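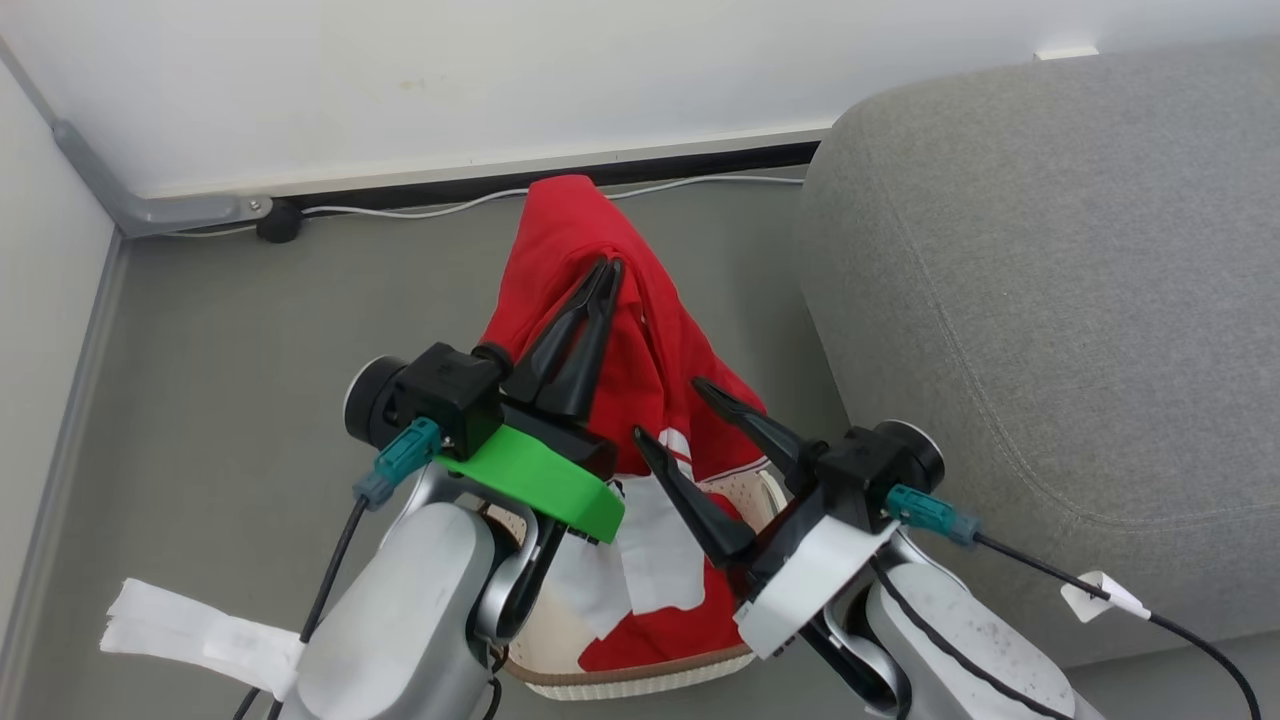

The grasp planner and I are not on speaking terms.

I spent most of last week on what I had told Siobhán was a one-line change. Our planner scores every candidate pinch on a piece of cloth, sorts them, and hands the winner to whichever arm can reach it. Fine. Then it replans 7 times a second, because I once read that replanning was good, and the depth noise shuffles the top two scores each time. So the arms take turns being chosen. You get a lovely slow dance in which both grippers approach, reconsider, and back off like two people at a narrow door.

The fix was hysteresis. Once an arm has claimed a fold, a rival has to beat it by a real margin before the planner will even look at it. Lorcan suggested this in November and I explained to him at some length why it wasn't needed. He has been very decent about it.

Which left the second arm. With the first one holding a pinch, the cloth model is stale the moment anything lifts, and the old code kept planning against the shape it saw before the grab. I now throw away every point within a hand's width of the closed fingers and resegment the rest. Red cotton is easy. Anything gray on our gray floor is still a matter of faith.

Segmentation also has opinions about what counts as cloth. Put a shirt over a shoe and the mask happily swallows the shoe, and the planner proposes a confident pinch on the sole. I added a stiffness guess from the local curvature, which is crude, and I tuned it on 67 logged grasps, which is cruder. Raimonds wants 3,000 before he'll merge it. We settled on a flag that defaults to off.

Next up is the handover timing, where the left arm lets go 2 frames before the right one has closed. I have a theory. It's a one-line change.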